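Home Archive Leagues About Contact

Two Catchers and a Grudge

Friday, June 27, 2025

I run a fantasy baseball team called the Midlow Ferrets, and as of this morning it is in ninth place. There are ten teams. The tenth belongs to a man who set his lineup in April and has not been seen on the site since, and he is gaining on me.

My league is called the Drimby, after a bar that closed, and it has one rule that separates us from sensible people. We start 2 catchers. If you have never played in a two-catcher league, picture a grocery store where the only thing left on the shelf is lima beans, and everyone is required to buy another can.

My second catcher is hitting .170. I looked for a replacement on the waiver wire last night and found a backup who hasn't played in over 45 days and another who may be retired. I put in a claim on the second one. I was outbid.
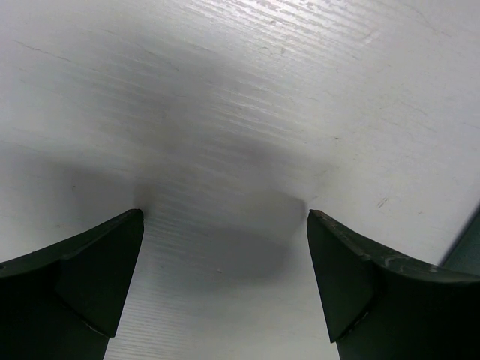

Green grippers over a bare tabletop.

The commissioner says the rule "rewards preparation." He also owns the two best catchers in baseball, having drafted them back to back while the rest of us were arguing about pizza. Every December somebody proposes dropping to one catcher, and every December it fails by a single vote. I have voted to keep it three times. I had good catchers those years.

Meanwhile the Cusi Street Bombers are in first with 17 steals more than anyone else, a category I gave up on in May and announced as a strategy. I moved all my effort into saves. My closer then lost his job to the guy I'd dropped to make room for him.

So I'm open to trades. I have one very good shortstop, a pitcher with a sore elbow and a long memory of better days, and the aforementioned catcher, who I will include in any deal whether or not you ask for him. Stidum United, I know you read this. Check your messages.

Share this post
1,544 views | 2 comments

Get new posts by email. Enter your address to subscribe.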